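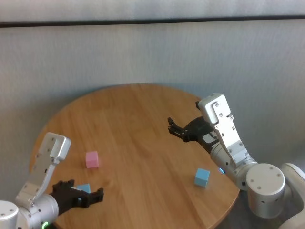
5.3 The stale grip fault

I'll be upfront that this is the failure I lost the most sleep over, and it was entirely my own doing. The task in this section is the plain one from Section 3: two arms, one pink cube, two blue cubes, and a rule that the arms never go for the same cube. In November, after I moved both grippers onto the Plukunex driver, we ran 8 trials and 6 of them stopped early. My first guess was the cameras (it's always my first guess!), so I spent an evening recalibrating those and got the exact same stops.

What the logs showed was a lot duller. The driver holds on to the last finger width it was told, and if a message goes missing it hands that old number back as if it were fresh. So the planner would believe an arm was already holding a cube, lift, and then swing over to the drop point with nothing between the fingers. The other arm, meanwhile, treated that cube as taken and left it alone.
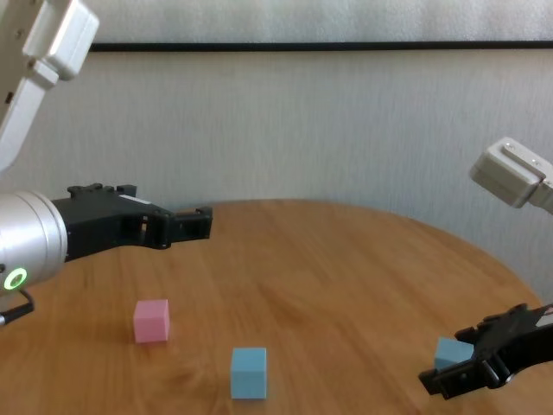
Figure 4. Workspace for the cube task, with one pink and two blue cubes on the round table.

The part that worried me was the swing. An arm that thinks it's carrying something uses the wider safety margin, and our planner (the Vetlow one, lightly patched) makes room by pushing the other arm's path outward. In 2 trials that put a wrist close enough to its partner to trip the distance check. Nothing touched, but I don't love leaning on the last check in the chain, and I'd set that limit by hand anyway.

The fix is small. Every width reading now carries a time stamp, and a stale one halts both arms, including the one that's behaving. It does make the system a bit jumpy, and I still get halts when the network is busy. We haven't tried the fix with soft objects, where the fingers keep creeping after contact and the width never really settles.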